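4. Cloth Pickup in the Living-Room Trials

4.1 Task and setup

The question addressed in this section is narrow. Given a single piece of household cloth lying on a seat, can a two-finger gripper take hold of it, lift it clear, and carry it to a laundry bag without a person stepping in? Sorting, washing and folding were left out of the trials. Earlier work at Wanddale treated pickup as a solved step on the way to folding, and its reported failures were therefore counted against the folding stage. We separate the two.

Trials were run at two sites, Cakton and Cuautle, with the same arm, the same wrist camera and the same control software (Irkska, in the June build). The sites differed in furniture, lighting and floor color. No attempt was made to match them, and objects already in the rooms were left where they stood. We ran 234 trials in total: 116 at Cakton and the remainder at Cuautle. Each trial was limited to 90 seconds, measured from the first motion command. Between trials an operator dropped the cloth from shoulder height and did not straighten it afterward.

A trial was scored as a success only if the whole item ended inside the bag. An item hanging over the rim was scored as a partial result. Scoring was done from the wrist video by Damián Cárdenas and checked by Oi-ling Tam, who did not see the first set of scores.

4.2 Choosing a grasp point

Crumpled cloth has no stable shape to fit a model to. The planner instead looks for folds that rise above the supporting surface and ranks them by height, by width relative to the finger opening, and by distance from the nearest edge of the seat. The third term was added after early tests in which the fingers closed on the seat cover together with the cloth. Figure 4 gives the wrist view with a red towel on a gray cushioned surface, the fingers open and the towel just to the right of the right finger.

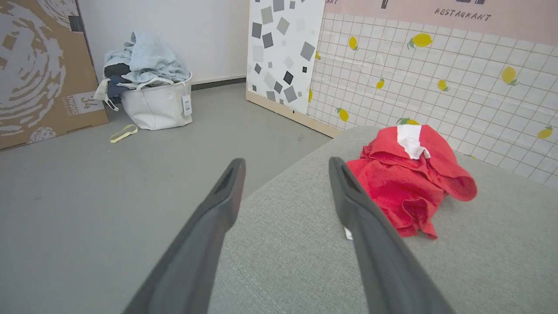 Page last modified: June, 16:05 (section 4 text and figure 4)

Figure 4. Wrist-camera view of the cloth pickup task. The target is the red towel; the bag of laundry is in the upper left background.

Two features of the view in Figure 4 matter for the planner. First, the towel is bunched, and its folds are loose, so several candidate points lie close together and their ranking can change with a small move of the camera. Second, the color contrast between towel and seat is strong. Segmentation was rarely the limiting factor for red items. It was a frequent problem for gray ones, where the woven texture of a seat and the texture of the cloth were given the same label.

The background has a smaller effect. High-contrast prints, such as the lemon-patterned board and the panel of scattered squares in Figure 4, produced false candidates in the unfiltered detector. Limiting the search to points within reach of the arm and above the seat plane removed nearly all of them. Labels sewn to the cloth were a different matter. A white label on a red towel is a sharp, well-localized feature, and the detector favored it even when the fold under it was too shallow to hold. We did not mask labels in the trials reported here, and we regard this as an error in our design.

4.3 Failure types

Failures fell into three groups. In the most common, the fingers closed on a single layer, and the cloth slid out during the lift. The second group consists of grasps that included the seat cover. These were detected by wrist force and stopped, and the retry usually used up the remaining time. The third group is failure at the bag. Large towels held by one corner trail below the gripper, and the trailing part catches on the rim or lands outside it. A bag that is already heaped leaves little clear opening, and the release height must be raised to suit.

The controller was allowed up to 5 grasp attempts per trial. Attempts after the second seldom changed the outcome - a failed lift tends to flatten the cloth and leaves fewer raised folds than before. A push toward the seat back, intended to gather the cloth again, helped on firm seats and did little on soft ones.

4.4 Reading the results

Pickup of one towel from a seat is within reach of present hardware when the cloth is thick and differs in color from what it lies on. We do not think the result extends to clearing a room. Thin items, items lying flat, and items under other items were all outside the test set, and these make up much of what a person collects on an ordinary laundry day. Speed is a further limit. A person does the same job in a few seconds, often with several items in one hand, and the arm handled one item at a time throughout. Section 5 takes up the case of two overlapping items.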